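The Open Day at Clellport

Krum Mujić arrived at 9:15, signed the visitor log, and was given a badge with the wrong first name on it. He did not ask for a new one. The badge opened the turnstile and that was all it had to do.

The log had a column for purpose of visit. The person before him had written "demo." He wrote the same.

Zilent occupied the back half of the Clellport building, behind a set of double doors and a strip of yellow floor tape. Visitors were asked to stay behind the tape. Eamon Madigan, who ran the cell, stood on the other side of it with a tablet under his arm and explained the job. Cards went into bins. Cards came out of bins. Two arms did the handling, and each had a camera at the wrist. A screen on the wall showed what one of the wrist cameras saw, and most of the visitors watched the screen in preference to the arms.
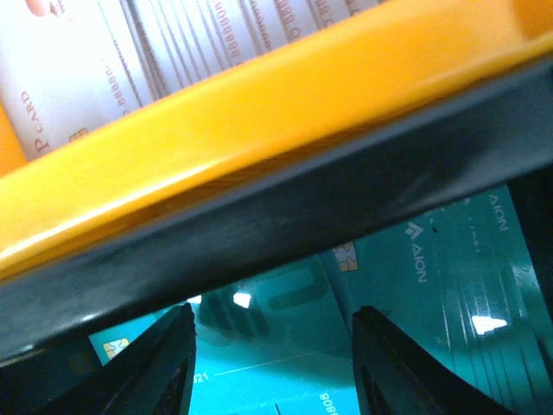
Wrist view over the bins, white cards in the yellow one and teal in the black.

"Gloss is the problem," Madigan said. "You get glare off the card and glare off the bin. The software has to decide which is the edge."

"How often is it wrong?" Mujić asked.

"In February it was wrong 15 times in 200."

"And now?"

"Less."

Mujić wrote down the first number and left a space for the second. He had been sent by Pană, the card distributor in Wosov, where the same work was done by hand on two shifts. He had done it himself for six years before they gave him a desk. A good sorter handled 300 cards before the first break. His own best shift was 1,179, and he had not told anyone at Zilent this.

Madigan tapped the tablet. The arms moved off their rest positions without much noise. The left one went in over the tray, stopped, corrected by a few millimeters, and closed.

A woman near the door asked whether they ever hit each other. Madigan said there was a keep-out volume around each arm, and that the volumes were allowed to overlap only during a handover. She asked what a keep-out volume was. He held his hands apart in the air to show her, then moved one of them into the other.

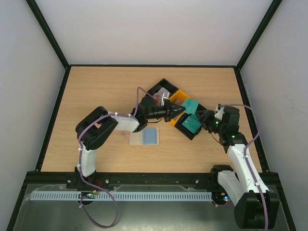

The handover was the part Mujić had come to see. At Wosov a card never changed hands. You picked it with the right, turned it with the thumb, and dropped it, and the left was already on the next one. He tried the motion in his jacket pocket with the edge of the visitor badge. It took less than a second. He tried it again, slower, and found he could not say at which point the turn began.

"Why two arms?" he said.

"One to hold, one to work. Some of the items fold. You can't open a folder with one gripper on a bare table. It slides."

"You can with a thumb."

Madigan considered this. "We don't have a thumb," he said, and made a note on the tablet.

The second part of the program dealt with the folders. The group had thinned by then. Two people had gone to find coffee and the woman near the door was on the phone. Mujić moved along the tape until he stood level with the end of the table.
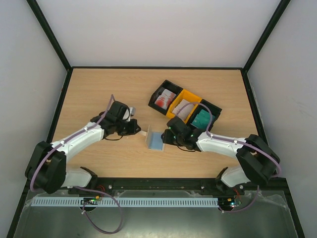
Photo: Zilent / Clellport open day, Jun 21, 2019

He watched the fingers and ignored the rest. They were narrow and black, and they came at the work from the two sides, the way a person does who has been told how but has not yet done it all day. He recognized that. His first supervisor had stood behind him for a week and said only one thing, which was to stop looking at the card.

"Do they look at the card the whole time?" he asked.

"The whole time," Madigan said. "Every cycle."

"That's slow."

"It is slow. It runs through the night, though."

Mujić wrote down "night" and underlined it. He thought of the second shift at Wosov, which had four people on it, and of the parking lot there at ten in the evening with four cars in it.

Madigan asked whether he had what he needed for his report. Mujić said he was missing one number. Madigan looked at the tablet for a while, scrolled up, scrolled down, and said he would send it on Monday.

At the front desk Mujić handed back the badge. One corner had gone soft where he had been turning it. The receptionist dropped it in a box with the others, face down, and he reached over and turned it up.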